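Went to the Vevell open day this afternoon. They do two-arm robots for what the flyer called "everyday handling." I have sat through a lot of these demos, so I brought a notebook and low expectations. Thread.

Check-in was a folding table and a sticker with your company on it. Mine said Colico, spelled right for once. We buy packing equipment, so the sales folks find me fast.

First half hour was slides. Lots of arrows. The word "general" came up so often that I started to wonder what it was covering for. I'd have traded the whole deck for one page with a failure rate on it.

Then the floor. Groups of 6, which I'll give them credit for. Last year at Enico you watched over somebody's shoulder from behind a rope and the good stuff was on a TV.

The setup is two arms over a table with ordinary stuff on it. The job they showed us most was a handoff. One arm holds a thing, the other arm comes in and takes it. Sounds like nothing. It's the part I came for, and it's where most of these systems fall over.

Why handoffs are a pain: for a moment both grippers have hold of the same object. If they disagree by a little bit, something slips or something bends. A person feels that in the fingers. These grippers, as far as I could get out of the engineer, mostly don't feel much of anything.

Our group saw the handoff 3 times. 2 were clean. On the other one the object tipped as the first gripper let go and the operator stopped the run. He reset it by hand and kept talking - smooth, you could tell he'd had practice.

I don't hold a miss against anyone. I do hold it against the slides, which had no misses in them.

I asked who was driving. Long pause. The answer was that some of the runs are the robot on its own and some are a person steering from another station, and they switch between the two during the day. OK. So which was the one I just watched? "That one was autonomous." And the one before? He'd have to check.

This is my whole problem with open days. Steering by hand is fine, it's how they teach the thing. But put a light on it, or a sign, or just say it out loud before the run starts. Don't make me ask.

Also asked if we could move an object a few inches before the next try. They let us, and I was surprised. Somebody in the group slid it toward the near side. The arm went over, took its time, and got it. Best minute of the whole visit.

Then somebody else asked if they could put their own keys on the table. Politely declined. So there's the edge of it, more or less.

Speed. Slow. Slower than the video on their site, and I said so. The video is sped up, and it does say so in small gray letters in a corner. I went back and looked on my phone while I was standing there.

A guy from Pace was in my group and he asked about cost per pick. He got "we're still working with partners on that." I've heard that sentence at every one of these and it has never once been followed by a number.

Things I liked, because I'm not a total grouch: the fingertips are printed and they swap them in a couple of minutes. They let us handle a spare. When one wears down you print another one. That's a repair I could picture happening on our floor on a night shift.

Things I didn't: cables. Give me any arm with a cable hanging off the wrist and I'll show you a cable that gets snagged in month two. They said the production version routes it inside. The production version always does.

The lunch was good. Putting that on the record. Coffee was not.

Would I buy one? Not now. The work I'd want it for is mixed small items into a carton, all day, and what I saw was a careful machine doing one thing at a time with an engineer next to it. There's real progress in that compared with Enico last year. It's still a long way from a shift.

They want people back in June for a longer session. I said I'd come if I can bring a box of our own parts and watch 2 hours straight with no resets edited out. She wrote it down. We'll see - I've been written down before.

Last bit. One from the floor, then the thing everybody keeps asking me in replies.

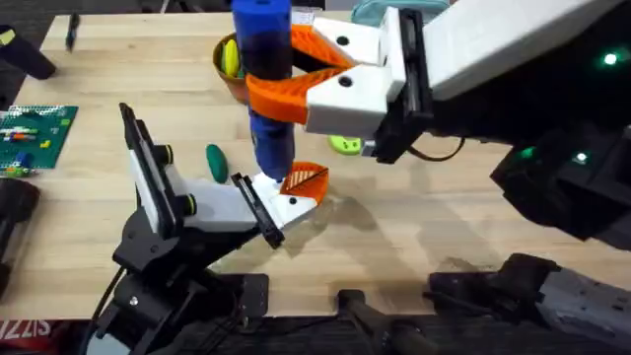 Is a two-arm robot worth the extra money over a single arm?

Only if your job needs something held while something else happens to it, like opening a bag or passing a part across. For plain pick and place, one arm is cheaper and there's less to break.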